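Zarnby launches key tidying service for shared buildings

Clubs, village halls and small offices that have lost track of their keys can now have them sorted, covered and listed in a single visit. Zarnby, the home and office organising firm, is adding the service to its range this March after a trial at 16 buildings in and around Trevament.

During the trial the firm handled 1,305 keys. Many were on crowded metal rings that had been added to over the years, with front door keys next to keys for padlocks and cupboards that had long since gone. In most of the buildings there was no written list of what each key opened.

Each visit starts at a clear table. Every bunch is laid out and each key is tried in the locks on site. Keys that are still needed are given a coloured plastic cover and put back on a ring with others for the same part of the building. Keys that fit nothing are bagged and handed back to the customer, who decides what to do with them.

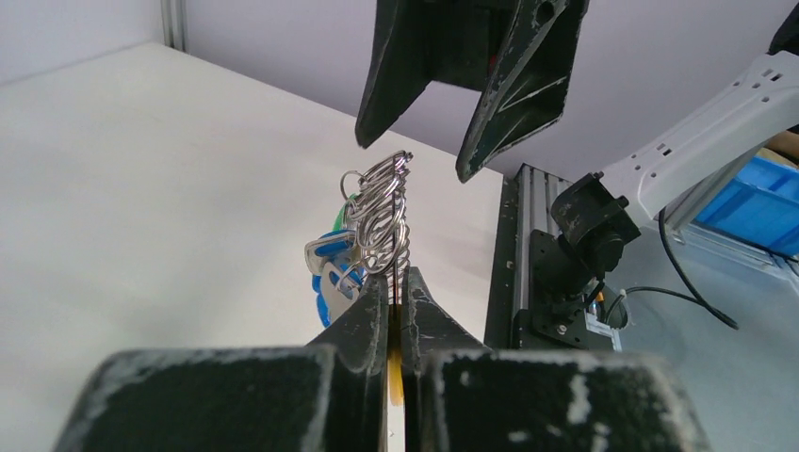 Customers choose their own colours. Zarnby suggests keeping to one colour for outside doors and another for inside rooms, with a third for cabinets and meter boxes. The covers are supplied by Prirkik and fit most flat household keys. Older keys with large or unusual heads are given a tag.

Two copies of the finished list are left with the customer, one to keep with the keys and one to store elsewhere. The list shows the colour of each cover and which lock the key opens. It does not show the address of the building.

"People put this job off for years because it is dull and it takes a whole afternoon," a spokesperson for Zarnby said. "We bring the covers, the rings and a lot of patience."

The service can be booked for any building with a shared set of keys. A standard visit lasts two hours and larger sites can be split over several visits. Zarnby does not cut keys or change locks, and customers who need either are referred to Okoth, the locksmith and hardware shop in Trevament.

Bookings are open now through the Zarnby website or at the Okoth counter.

ENDS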